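Ticket 246: Encrypted mail to Tremalton arrives as gibberish
Priority: high (set by requester, as are all of theirs)

Sales reports that signed and encrypted messages to Tremalton open as a page of random letters. Tremalton says the problem is ours. We said it was theirs.

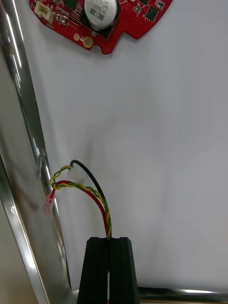 The mail gateway renewed its certificate in February and kept handing out the old public key to anyone who asked. Restarting Masier, our key server, cleared 14 stale entries and left the one we cared about. A red board with a big silver capacitor on it has no such trouble, having no opinions about certificates. Deleted the entry by hand, waited 30 minutes for sync, and sent a test. Gibberish, slightly shorter.
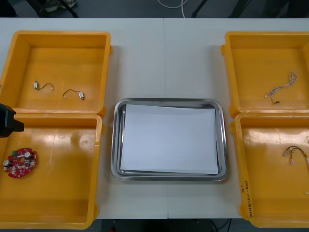 Gralholm IT Service Desk, Mail and Keys

Update, 4 p.m.: Van der Linden plugin on the sales laptops caches keys locally and ignores the server for up to 4 days. Cleared the cache on one laptop and Tremalton could read the test. They replied "ok." Rolling out to the rest tonight. Ticket stays open until sales notices.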